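What Happens When You Talk to a Counsellor?

Have you ever had a worry that just would not go away? Maybe it sat in your tummy all through maths, and then it was still there at dinner, and it even followed you to bed (worries are very rude like that!). Everybody has them, grown-ups too, and there are people whose whole job is to help with them. They are called counsellors, and some of them are called therapists.

Aino Kemppainen is a counsellor in Rumwood, and she has been talking with kids for 10 years. Her room is up a flight of stairs, and it has two soft chairs, a box of felt pens and a rather bossy-looking toy walrus. You can sit wherever you like, even on the floor.

The first time you go, you might feel shy, and that is quite all right. Aino will tell you her name and ask what you like to be called. Then you might draw, or play a card game, or have a chat about your dog. It may not feel like work at all, but while you play, she is listening very carefully.

Is it a secret? Mostly, yes. What you say stays in the room, and you can ask your counsellor to explain this as many times as you want. If she thought you were in danger, though, she would have to tell another grown-up so you could be kept safe, and she would try to let you know first.

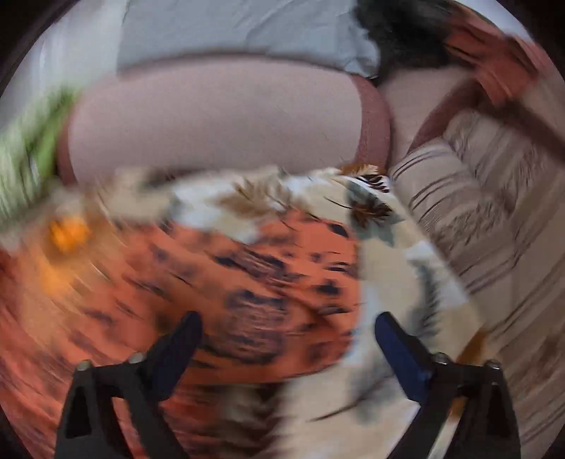

A patterned blanket.

Some kids go once or twice, and others go for up to 25 visits. There is no prize for finishing fast! You can also say, "I don't want to talk about that today," and your counsellor will find something else to do with you.

If you think you would like to talk to somebody, tell a grown-up you trust, such as your mum, your dad, your nan or your teacher. You could even write it on a bit of paper and leave it on their pillow.

Written by Heikki Kuusisto, December 2020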